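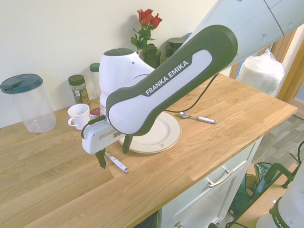 Butcher block for people who cook: a sceptical thread

Venla Pelkonen
1/ Every kitchen blog I read this July says a light oak butcher-block counter "warms up the room" and "ages gracefully." I've had one for two years. I have questions about gracefully.

2/ First, the oil. The shop in Plilldale told me twice a year would do it. The leaflet in the Karnano tin says monthly. The Toivonen leaflet says "as needed." Three answers, and the people giving them all sell oil.

3/ I went with "as needed," meaning when the patch by the sink starts looking gray. It comes back fine after a light sanding. I'd still like to know what all the monthly people are getting for their money.

4/ Second, the styling advice. "Keep only what you love on the counter." What I keep on the counter is a plastic pitcher with a teal lid, a small white mug and the spice jars. I don't love the pitcher. I pour from it.

5/ The spice jars are supposed to go in a drawer, labels up, all matching. Mine have green lids, one dark and one pale, and they stand at the back where I can grab them. I tried the drawer. I bought cumin again because I forgot I had cumin.

6/ Somebody is going to tell me light ruins spices. Maybe it does! Show me the paprika that lasts long enough in your house to find out.

7/ Third, plates. I have a plain white dinner plate with a faint gold edge, and I keep reading that gold rims are "everyday now." Check the bottom of yours before you believe that. Metallic trim and microwaves don't mix, and plenty of dishwashers will wear it off too.

8/ I wash mine by hand, so for me "everyday" means one more thing in the rack. I do like how it looks on the oak. That's about as far as I'll go.

9/ Same story with white-handled flatware. The teaspoon is nice to hold. The Gimton listing I was looking at called its set "heirloom quality" and then said no soaking, no high heat, no lemon detergent. My grandmother's plain steel spoons never came with rules.

10/ Someone asked if I'd pick oak again. Probably, for the stretch where I set the plates out. By the sink, no. I'd put in something I could ignore.

11/ And if you're shopping, ask to see a counter that's been in a working kitchen for a while. The showroom in Plilldale had 13 sample boards and not one had ever met a beet.

12/ To the person who replied "just use a coaster": under the pitcher, sure. Under dinner?

13/ Going to oil the gray patch now. Karnano tin, since it's open.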